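Fostero Duvet Cover Set, Single
Children's and twin-room bedding
Range: Lu
Sold by: Fostero, contract and household textiles

The Lu range covers single duvet covers and matching pillowcases for children's bedrooms, guest rooms and small residential homes. The covers are supplied in solid colors and in character prints on a blue ground. All of them share one cut, one closure and one care code, so solid and printed covers can be washed in the same load after the first wash.

Construction
The cover is a plain-weave cotton and polyester blend, sewn with an overlocked inner seam on three sides. The fourth side closes with flat plastic snaps. The opening sits at the foot end and is faced with a double hem. Corner ties are fitted inside at the head end only. Covers ordered before March have ties at all four corners; the two versions are otherwise identical and can be mixed.

The print is applied to the upper face. The reverse is a solid color matched to the ground of the print. Motif placement varies from piece to piece, as the fabric is cut from a continuous roll. Two covers from the same carton will not show the same motif at the same point. Where a room has two beds, Fostero recommends ordering both covers under one line so that the ground color comes from the same dye batch.

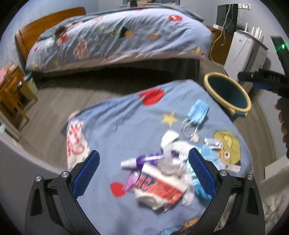
Blue character-print covers on two beds in a bedroom with gray wood-laminate flooring.

Fit
The single cover is cut with a side drop for use on standard bed frames with a wooden headboard or an open head end. On low frames the drop may reach close to the floor. For these, order the short version, which is reduced by 10 cm on each side. The short version is available in solid colors and in the blue prints. It is not stocked in white.

Washing and drying
Wash at 40 degrees before first use, inside out, with the snaps closed. Blue grounds may release some dye in this first wash and should be kept apart from white items. Regular washing is at 40 degrees. Tumble dry on low. Do not use chlorine bleach. Iron the reverse only; direct heat on the print causes a shine that does not wash out.

Disinfectant and cleaning sprays should not be applied to the printed face. If a bottle leaks onto the cover, rinse the area with cold water and wash the whole piece – spot cleaning leaves a visible ring on the darker blues. Check the bed for wrappers, packets and plastic bags before stripping it. Printed film can transfer color to the fabric in a hot dryer.

Durability
The solid colors are rated for up to 80 wash cycles at the stated temperature. Prints fade sooner on the fold lines, and the rating does not cover fading. Replacement snaps are supplied in strips under a separate item number.

Ordering
Covers are packed singly with one pillowcase. Contract customers can order in cartons of 10. Item number for the blue character print, single: 2,823 in the printed price list, entered without the comma in the order form. Pillowcases can be ordered separately in solid colors only.

Orders: Ute Kuhlmann
Fabric and care questions: Finn Seidel
Warehouse and returns: Dakham site, Shabani Ondieki

Page revised August 2021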